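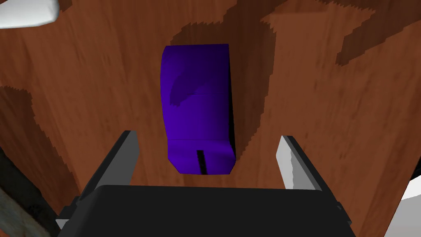
When Brenda Bramwell teaches a new person to drive the arm, she first takes away the keyboard. "With the keyboard you think in letters," she says. "Left, left, up, close. I want them to think with the hand." So each beginner gets a small controller that is held like a thick pen, and the arm in the simulator follows it.

I met her in January, in the office of Clater, on the second floor of a former school in Skustbridge. The company has 16 employees. It collects demonstrations: a person performs a task in a simulated house through remote control, the movements are recorded, and later a program is trained to repeat them. The customers are mostly makers of arms for kitchens and small workshops. Bramwell is responsible for the people who perform.

The view they work from is the view of the wrist. The two fingers are always at the bottom of the screen, and everything else turns when the wrist turns. I asked how long it takes to get used to this.

"Three days until they stop feeling a little sick," she says. "Then maybe two weeks until they stop correcting. A beginner goes to the object, sees that he is a bit to the left, goes right, then too much right, then left again. The program learns also this dance. It thinks the dance is part of the task."

For this reason she asks for a pause before the grasp. The operator brings the open fingers in front of the object, with the same space on both sides, and only then moves forward. An approach which is made slowly and in one line is kept. If the operator hesitates, the attempt can be kept too, but it receives a mark, and the person who trains the program decides about it.

For one simple pick she wants 25 good demonstrations from each operator. A complete set for one customer has 300. I supposed that more would always be better, and she did not agree. In her opinion, the last part of a long series is often the worst, when the operator is bored and starts to take short ways. She prefers to stop the session at four in the afternoon, also when the set is not finished.

Guiding by hand is the other method, and Clater uses it as well. In the room beside the office an operator holds a real arm directly at the wrist and leads it through the motion, while the motors give only enough force to carry the weight. Bramwell likes it for tasks with contact, such as pushing a drawer closed or wiping. "You feel when it is enough. On the screen you must guess it from how things look, and the people who guess well are rare."

Then why not do everything by hand? She answers with costs. One real arm serves one person, and after each attempt somebody must put the objects back. In the simulator the room resets in a moment, and the light, the wall or the furniture can be exchanged during the lunch break. There is also the reach. A tall operator leads the real arm differently from a short one, and this difference stays in the recordings.

She admits that the simulated rooms bring their own difficulties. The wrist can turn so far that a beginner loses the sense of what is up and what is down, especially before a big dark surface where the eye finds little to hold.

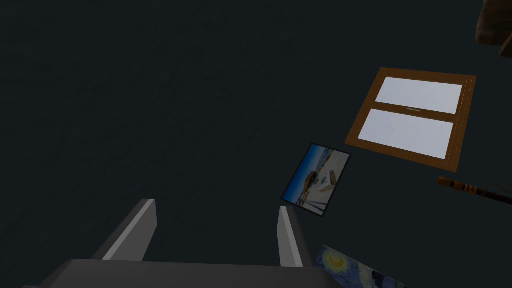
Skarphéðinn Kárason, to whom I spoke later by telephone, sees the matter with less patience. He thinks that a person who loses orientation should simply stop and begin again, and that every recovery which stays in the recordings should be there on purpose. At Dawber, in Lelville, they ask the operators to make mistakes by plan: to start from a bad angle, or to turn away and come back. "If you only show the perfect way, the arm knows nothing beside it," he told me.

I brought this to Bramwell by e-mail. She wrote back that she agrees with more than half of it. Her group has started to record some bad starts too, but in a separate folder, and only with operators who already have a calm hand. A beginner who is asked to make a mistake, she wrote, makes a different one from the one you ordered.

She is now looking for two more operators for the spring. Experience with video games is welcome but not required. The last good one she found had decorated cakes before.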